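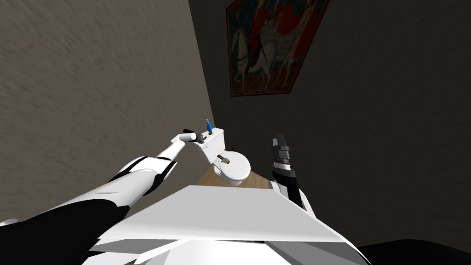

A reader wrote in to say that the knots on her last blanket had worked loose in the wash, and could we please stop telling people to use whatever wool is in the drawer. Fair enough. The old version of this page did say that, and it has been changed.

Knotted blankets for the Tridness appeal: making, washing and packing

These tips are for anyone making blankets at home or at one of the Sakley or Tokovden sewing mornings. The blankets go to the Tridness store, and from there to families who have had to leave their homes. They get hard use and rough washing, so plain and strong is what we want.

Choosing the fabric

Cotton and polycotton are both fine for the top and the back. Old sheets and duvet covers are good if you can't see daylight through them when you hold them up to a window. Curtain fabric will do if it is washable and not stiff. Please don't use stretchy jersey, anything with a nap that sheds, or fabric with flags, soldiers, slogans or animals dressed as people. Dark and mid colours are easier to keep clean than pale ones.

Wash everything first, new fabric included. Use the temperature you would use for towels and let it shrink now. Iron it while it is still slightly damp.

If you are given a bag of scraps, sort them by weight before you sort them by colour. A heavy patch next to a thin one will pull, and the seam goes first on the thin side.

Piecing the top

Cut the patches with a card template. A cereal box is good enough for one blanket, but if you are doing several, cut the template from an old plastic folder so that the corners stay sharp. Use the same template for the whole top, even when somebody hands you theirs.

Sew the patches into strips, then sew the strips together. Press the seams to one side, alternate strips going opposite ways, and they will sit flat where they meet. Short stitches are better than long ones. Go back over the start and finish of every seam.

A finished top that is slightly out of square is nothing to worry about. Trim it against the back when you come to the edges.

The middle layer

Sembiring wadding is what the store hands out, and it comes folded. Open it the night before and lay it over a bed or a door so that the creases drop out. A cheap fleece blanket with its binding cut off works just as well. So does an old flannelette sheet, used double. Don't use foam, old pillows or a worn-out duvet. Duvet filling shifts into lumps however closely you knot it.

Knotting

Two people can do this on a dining table, but a frame is quicker. Tokovden has a frame to lend, in the cupboard to the left of the stage, and the clamps are in the biscuit tin on top of it. Please put the clamps back in the tin.

Smooth the back face down, then the wadding, then the top face up. Pin from the centre outwards. The layers should be snug and not drum-tight.

Use crochet cotton or a double-knitting acrylic. Pure wool felts and then breaks, and embroidery thread slips. Space the knots no more than 4 inches apart in both directions. Go down through all the layers, come back up a short stitch away, and tie a reef knot: right over left, then left over right. Then tie it once more. That third pass is what was missing from our earlier instructions, and it was very likely our reader's trouble as well.

Leave the tails as long as the top joint of your thumb. Tails cut very short will pull through the first time the blanket is washed. If they look untidy to you, leave them anyway.

A curved needle saves the fingers. If you only have straight ones, a pair of flat-nosed pliers will pull the needle through when you hit a seam, and a rubber washing-up glove with the fingers cut off gives a good grip for the rest of the time.

Finishing the edge

Bring the back over to the front, fold it under and machine it down with two rows of stitching. Allow 2 inches of extra back all round for this. Fold the corners square. Mitred corners look nice and take twice as long, and we have had several come undone.

If you have no machine, backstitch by hand with doubled thread. Running stitch isn't strong enough for the edge.

Check for pins. Run your palm flat over both sides, then do it again with a magnet. We have had pins arrive at the store and every bundle they came in had to be opened.

Washing and drying

Wash the finished blanket once, on a cool cycle, without fabric softener. Dry it completely — on a line if the weather allows, or over an airer turned morning and evening. A blanket that feels dry on the outside can still be damp in the seams. Put your cheek against it. If it feels cold, it goes back on the airer.

Smokers and dog owners, please air yours outside for an extra day.

Folding and bundling

Fold in half lengthways, in half again, then roll from the short end. Tie with a strip of spare fabric, never string, which cuts in when the bundles are pressed. We pack 5 to a sack, and mixed colours in a sack are fine.

Don't tuck anything inside. Sweets, soap, cards and small toys are kindly meant, but they hold a load up when it is checked, and soap marks the fabric. If you would like to give soap, it goes in the hygiene kits, and there is a separate box for those at Sakley.

Write your group's name on the paper slip and pin the slip to the sack (a safety pin, closed). There is no need to label the blankets themselves.

Storing until collection

Keep sacks off the floor. A pallet or a couple of planks will do. A spare bedroom is better than a garage, and a garage is better than a loft. Cedar blocks will keep moths away from anything with wool in it. Mothballs won't do, as the smell doesn't leave.

If something does get damp in store, take the whole sack apart and wash everything in it, including the ones that seem all right.

Dropping off

Sakley takes sacks until 7 in the evening on sewing days. Use the side door and ring the bell. Tokovden can store only a few at a time, so ask before you bring a carload. The next lorry for Tridness goes in June, and anything that misses it will be kept for the one after.

Odds and ends of wadding are wanted for cot-size blankets. Please bring them flat in a carrier bag, with the width written on the outside.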